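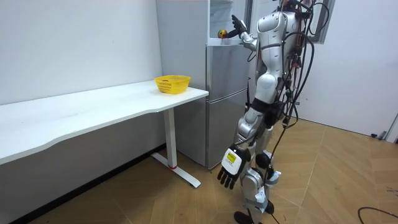 I have come round, late in life and after a good deal of grumbling, to the idea that a small refrigerator is a kindness to the person who owns it. Ours in the old house was a great wide thing with double doors, and my sister Maj-Britt used to say you could lose a ham in there and not meet it again until January (she wasn't exaggerating, I'm sorry to say!). We bought and bought, and we pushed the jars to the back, and what we couldn't see we went out and bought again.

The tall, narrow kind asks a bit more of you. You have to look before you shop, and you have to decide what deserves the front of the shelf. I keep the things I want eaten soonest right there at the edge, where a hand finds them first, and the mustards and pickles can wait their turn behind.

My neighbor Stellan Rønning disagrees with me, warmly and often. He has 2 big refrigerators and feeds 8 grandchildren, and I wouldn't dream of telling him to manage with less. But for those of us cooking for one or two, I do think the stores have talked us into far too much cold air. Give me clear shelves I can see through, a corner to stand the thing in, and a little room left over for whatever somebody brings by. Last night it was half a plum cake, and it fit beautifully.

The Plasside Letter, December 2021 | Contact | Back to top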